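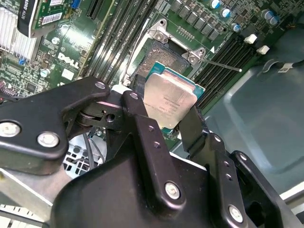
Hisska Releases Ernance 2 Software for Robotic Processor Handling

New version guides a processor into an open socket using a single wrist camera and force readings at the wrist

BILELEO, September 16, 2019 - Hisska today released Ernance 2, a new version of its control and perception software for robots that work on computer boards. The main addition is a set of functions for placing desktop processors into open sockets and taking them out again, on boards that are still mounted in their cases.

Ernance 2 is available now to existing license holders as a free update. New customers can order it directly from Hisska.

Ernance is used by companies that repair, test or refurbish computers. The first version handled memory modules, expansion cards and cable connectors. Processors were left out because the contacts in the socket bend easily and a board with bent contacts often has to be scrapped. Customers have asked for processor support since the first release.

How placement works

Ernance 2 divides the job into four stages: grasp check, approach, lowering and release. Each stage has its own limits, and the robot does not go on to the next until the current one has passed.

In the grasp check, the software looks at the processor between the fingers and works out how it is sitting. A processor picked up by its edges is rarely level. It may be turned a few degrees or lean toward one finger. Ernance 2 measures both errors and corrects them by moving the wrist, so the part does not have to be set down and picked up again. If the lean is beyond what the wrist can correct within the space available, the software puts the processor back in its tray and starts over.

During the approach, the software finds the socket frame in the camera picture and fits a plane to it. The frame was chosen over the contacts as the main reference because it keeps a clear outline under most kinds of lighting. The contacts are checked separately, for foreign material and for areas that reflect light differently from the rest of the field. A board that fails this check is set aside for a person to look at.

The software also confirms that the load plate is lifted away and that the lever is unlatched. In the first test builds this was left to the cell operator. It is now a required check and can't be turned off in the settings.

Lowering is the slowest stage. The camera is of little use in the last few millimeters, when the fingers and the processor hide most of the socket, so Ernance 2 hands control over to the force readings. The robot moves straight down along the plane found earlier. Any sideways force above the set limit stops the motion and the robot backs off along the same line. It does not search for the right position by sliding the processor around, a method that works well for many insertion jobs and is unsuitable for this one.

On release, the fingers open by a small amount, pause, and open fully only if the processor has stayed where it was. Closing the load plate and latching the lever can be done by the robot or by a person. Hisska supplies a latching routine with the release but labels it a preview, and recommends manual latching on production work until the routine has been tested on the customer's own boards.

Planning around what is already in the case

The second large change in Ernance 2 is in the motion planner. The first version assumed a bare board on a flat fixture. Many refurbishing companies don't want to take the board out, because removing and refitting it takes longer than the repair itself.

Boards in their cases are crowded. Memory slots, capacitors, heatsinks and graphics cards stand close to the socket, and the walls of the case limit how far the arm can lean. Ernance 2 builds a height map of the area before the arm goes in and plans for the whole gripper, including the finger links and the joints behind them. In the first version only the fingertips and the wrist housing were modeled, and customers had to add safety margins by hand.

Loose cables are treated differently from fixed parts. The planner assumes that a cable may have moved since the map was made and keeps a wider distance from it. The user can set this distance for each job. If no path is found, the software reports which part is in the way and marks it on the map, so that the operator can move a cable or remove a card and try again.

A map can be saved and used again for cases of the same model, but the software always makes a short check scan first. Differences larger than the set tolerance cause a full scan.

Trial at Kokkinos

Ernance 2 was tested at Kokkinos, a company that refurbishes office desktops and workstations for resale. The trial began in February and used one robot cell on the company's regular processor test line, where processors are moved from board to board so that faults can be traced to the right part.

Over the course of the trial the cell made 3,733 placement attempts on 437 different boards. The software stopped 153 of those attempts before the processor reached the socket, in most cases because the socket check or the grasp check had failed. Operators reviewed each stop at the end of the shift.

The reviews led to several changes. Early builds took dust on the socket frame for an unseated part, and stopped more often than they should have. Glare from brushed metal on top of the processor was another common cause. Ernance 2 now takes a second picture from a slightly different angle before it reports a fault of this kind, which adds a little time but removed most of the false stops seen in the early weeks.

Kokkinos has kept the cell in use since the trial ended and plans to move its memory and expansion card work to Ernance 2 as well.

Recording and replay

All Ernance 2 cells can record wrist video, joint positions, gripper opening and force readings on one shared clock. The recordings can be played back in the Ernance viewer at any speed, with the planner's intended path drawn over the path the arm took.

Hisska developed the feature for its own engineers, who worked through around 800 hours of recordings while tuning the lowering stage. It is included in the product at the request of Kokkinos, where line staff used it to see why an attempt had been stopped. Recording is off by default. Files stay on the customer's own storage and are not sent to Hisska unless the customer chooses to attach them to a support request.

The viewer can also export a stage as a test case. When settings are changed later, the software runs the saved cases again and lists any that would now give a different result - a stop where there was none before, for example, or a grasp that would now be accepted.

Other changes in this release

The setup screens have been rewritten. Camera and gripper calibration is now one procedure instead of two and can be run without a laptop, from the cell's own display.

Force limits are entered per part type and are locked behind a supervisor login. Changes to them are logged with the old value and the new one.

Users can now teach a new board layout by moving the arm by hand to the corners of the socket and confirming each one. Previously this required a drawing of the board.

Job scripts written for the first version will run in Ernance 2 without changes, with one exception: scripts that set finger width directly must be updated to use the new grasp command. A conversion tool is included, and the release notes list the commands affected.

Requirements and availability

Ernance 2 runs on Linux and needs a six-axis arm with a force sensor at the wrist, a two-finger gripper with position feedback and a small color camera mounted at the wrist or on the gripper. Hisska keeps a list of arms and grippers it has tested, which is available on request. Customers using a gripper that is not on the list can submit a model of it for the planner through the support desk.

The update must be installed by someone with administrator access to the cell. Calibration has to be repeated afterward, including on cells where the camera has not been moved. Hisska advises customers to keep a backup of their first-version settings until the new calibration has been checked.

Support for the first version of Ernance will continue, with fixes for faults but no new features. Training on the processor functions is held at the Hisska office in Bileleo and can also be arranged at the customer's site.

About Hisska

Hisska develops control, perception and planning software for robots used in electronics repair and refurbishing. The company is based in Bileleo. It does not make robots or grippers and works with equipment from a number of suppliers.

Press contact

Hisska Press Office, Bileleo
Requests for review licenses, technical documentation and visits should be sent to the press office through the contact form on the Hisska website.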